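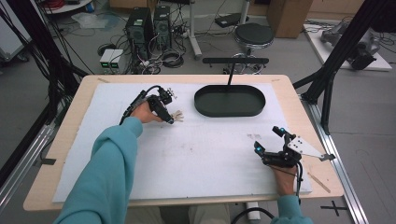 Bench with the white foam board down, green oval tray to the right of centre.

October, 14:20. Silver lot, Tristberg consignment, continued.

Haze check on the second tube finished before lunch. Lighting as last time: one lamp at a low angle, then overhead. The low lamp picks up haze on the fields well enough but hides the early milk spots, which only show under the overhead with the coin tilted. Do both, in that order, and write the result on the flip before moving to the next coin.

Weights. Scale checked against the 100 g mass at start and end, no drift at the second decimal. All one-ounce pieces between 31.11 and 31.19 except T-38, which gave 31.02 three times running. Diameter and thickness on T-38 are normal. Edge reeding looks soft between 4 and 6 o'clock. Put aside for specific gravity, do not list.

Capsules. The Redine capsules are a poor fit for the older issues. The coin rattles, and two of them have a rub on the rim that matches the inner lip. Changed those over to Goel ring inserts. Goel's are tight going in, so press on the insert and keep fingers off the coin. If a capsule has to be forced shut it is the wrong size; go up one and use the ring.

Cluratex cloths: tried one on a scrap round (common date, already scratched) to see whether it leaves anything behind. Ten light passes, then under the loupe at 10x. Faint parallel lines in the field, all in the direction of wiping. So the cloths are for capsules and tray only. Nothing touches a proof surface. Ívar says the older batch of cloths was softer, and he may be right, but we have none left to compare.

Acetone dip on T-12 and T-15, both with PVC residue from the soft flips they came in. Five minutes, second bath two minutes, air dried standing. T-12 came up clean. T-15 still has a green trace inside the second digit of the date; repeat tomorrow with fresh acetone. Milk spots on T-15 unchanged, as expected – acetone does nothing for those.

Stock book. Running total is 2,711 pieces after today's entries. The Tristberg list gives 400 for this consignment and the book agrees, but their numbering skips T-207 and uses T-319 twice. I have called the second one T-319b. Needs raising with them before the invoice is settled.

Certificates: more than 100 of the coins came with no certificate or box. These go in the listing as "capsule only", in the first line of the description and not at the bottom. We had two returns last month over exactly this.

To do
– SG on T-38, water at 20 °C, three readings
– second dip T-15
– order Goel rings, 39 and 40 mm
– new overhead bulb, present one is yellowing and makes toning hard to judge
– Ívar Lykkegaard to recheck my grades on T-60 to T-75, I was too generous with the rims

15:50. SG on T-38 first reading 10.31. Bubble on the thread, discarded. Second reading 10.46.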